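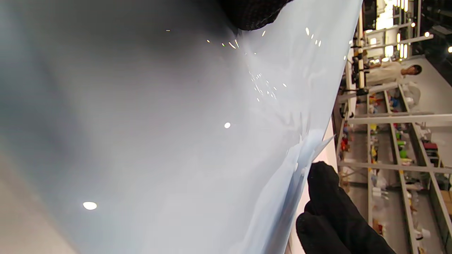 According to one reader of our November piece on heat pumps, a system that short-cycles is nearly always too big for the house. The installations team at Ritholm, which fits and services air conditioning and heating for small commercial premises, would put it less strongly. "Oversizing is the first thing we check," its senior engineer said. "After that we look at the thermostat position, then the flow rate."

The engineer, who asked not to be named, has spent most of the past year on the Medina units, a range of ducted heat pumps supplied through Surnach. The firm now has 63 of them under contract.

"The common fault is a blocked return filter," the engineer said. "Airflow drops, the coil gets too cold in cooling mode and ice forms. The customer sees water under the unit and reports a leak."

Ritholm changes filters every 2 months on sites with heavy dust and leaves longer gaps elsewhere. Static pressure is measured at each visit – before and after the filter – and written on a card kept inside the access panel.
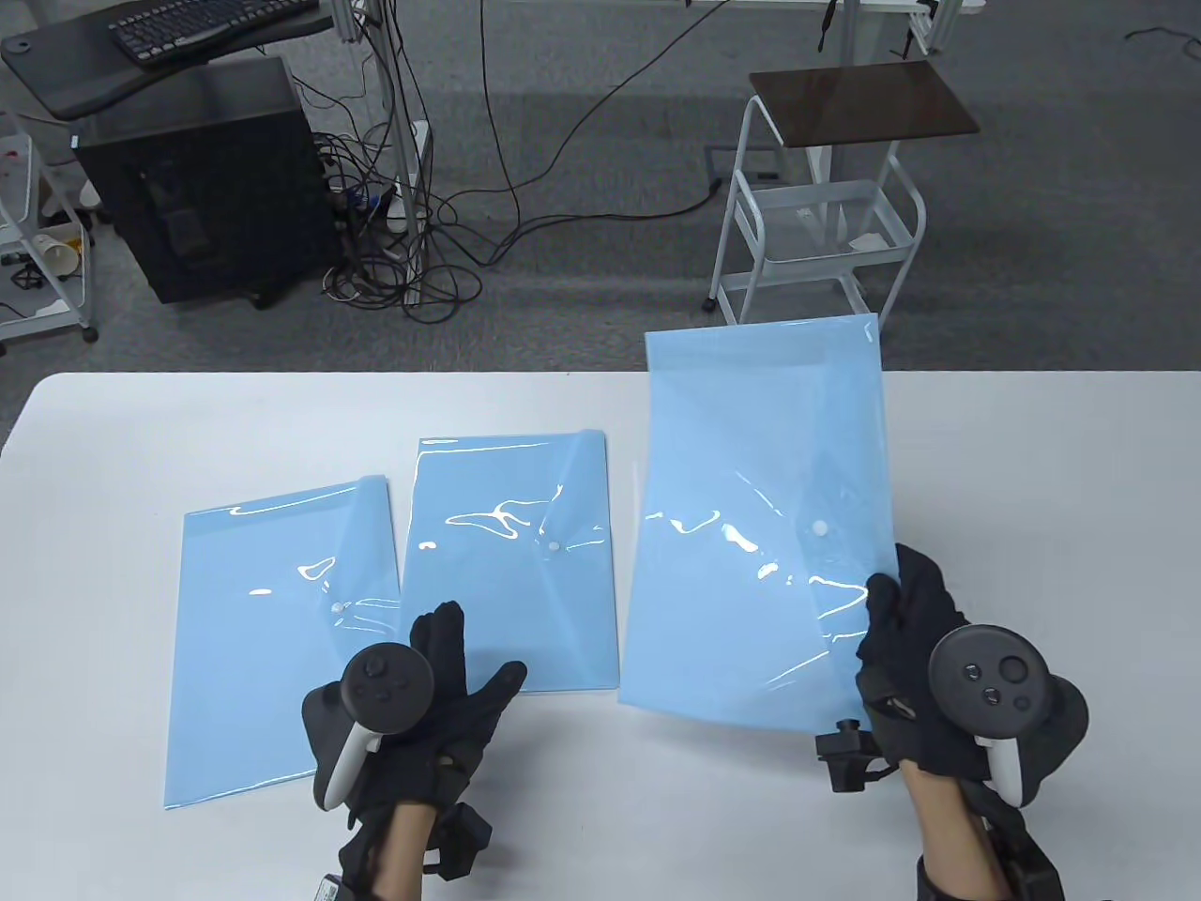
Controls and records

Older sites still run the Nundaser controller. It holds 842 events before overwriting the oldest, and the engineer regards that as too few for a building with a fault that comes and goes.

"You arrive and the log is full of door switch alarms," the engineer said. "The compressor trip you wanted has gone. We now download the log on every call, whatever the call was for."

Asked whether owners could do any of this themselves, the engineer drew the line at the casing. Filters and outdoor grilles are fair work for a careful owner. Refrigerant and mains wiring are not.

"Write down the fault code before you switch it off," the engineer said. "Some codes clear when the power goes, and then we start from nothing."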